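Progress report to the Sirier Fund: moving Femham's code to a monorepo
Prepared by Oleksandra Karpenko, October 8, 2023

You asked for a plain account of where the grant money has gone since the last report, so I have kept the slides out of it. The short version is that the move is further along than I thought it would be, and the benefits we wrote into the application are smaller than we said they would be. Both of those belong in the same report.

Where we are

The plan was to bring 80 separate repositories into one, with full commit history, and to retire the old build server, Mösli, once everything was across. At the time of writing 19 repositories are still outside. The ones left are the awkward ones. Several have submodules pointing at other submodules, and the billing importer has a history so tangled that the migration script gives up on it. Hüsnü Tokgöz has tried it with a filtered history and with a shallow one. The filtered version loses the tags, and our auditors want the tags.

My own view is that we should stop trying to save the importer's history. Freeze the old repository as read-only, copy the current code over in one commit, and put a note in the readme. Hüsnü disagrees and would like until December to get it right. I have agreed to that, with the warning that I don't expect a different answer.
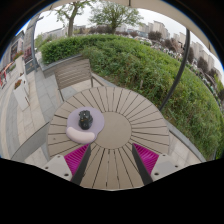 Garden table with mouse pad and wrist rest.

Build times

The application promised faster builds. I was doubtful about this when we wrote it and I am still doubtful. A change to a small service does build faster than it did on Mösli, because the cache works. A change to any of the shared libraries now sets off a rebuild of nearly everything that depends on them, and the queue backs up behind it. Developers notice the second kind far more than the first.

We bought a licence for Funeo, the remote caching tool, on the strength of the sales demonstration. It does what it claims on clean builds. On branches that have drifted from main for more than a few days the hit rate drops away, and we have not found a setting that changes this. I would not renew the licence on present evidence. The team would like one more quarter with it, and I have asked for measurements taken before and after each change of settings. "It feels quicker" has been said in two meetings now and I have not put it in this report as a result.

Tests

There were 199 flaky tests on the list when we began keeping one. A flaky test, for our purposes, is one that has both passed and failed on the same commit. Putting all the code in one place made the problem more visible, which some colleagues have counted as a benefit of the project. I'd call it a cost we were already paying.

Most of the fixes so far have been to do with clocks and shared database fixtures. A fair number of tests have been taken off the list by being switched off, and I want to be clear with you that this is what happened. Each one has a ticket. Tickets of that sort have a habit of staying open at Femham, and I would treat any figure for "flaky tests resolved" with caution until we report fixed and disabled separately. The next report will do so. 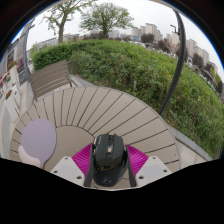
Black mouse at the garden table.

Code review and ownership

This part has gone better. Every folder now has a named owning team, and a pull request can't be merged without approval from one of its members. Two teams objected at the start – mainly about waiting on each other – and have since stopped objecting. Whether that is because reviews are prompt or because people have learnt to split their changes to avoid other teams' folders, I can't yet tell. The second would be a poor result.

Training on the new commands was short and not very well attended. The written guide gets more use, and we have corrected it several times after questions from new starters. The section on sparse checkout still needs rewriting.

Spending

Staff time is within the agreed budget. Licences are over, entirely down to Funeo. Mösli is still running for the repositories that haven't moved, so the hosting saving we forecast has not begun and should not be counted this year. If the importer is not settled in December, it will slip again.

What we need from you

A decision on whether the hosting saving can be moved to next year's figures without a formal variation. Also your view on the Funeo renewal, as the supplier wants notice and I would prefer to give it early – we can always go back to them.

Hüsnü will send the list of remaining repositories under separate cover.

Contact the platform team | © 2023 Femham | Back to top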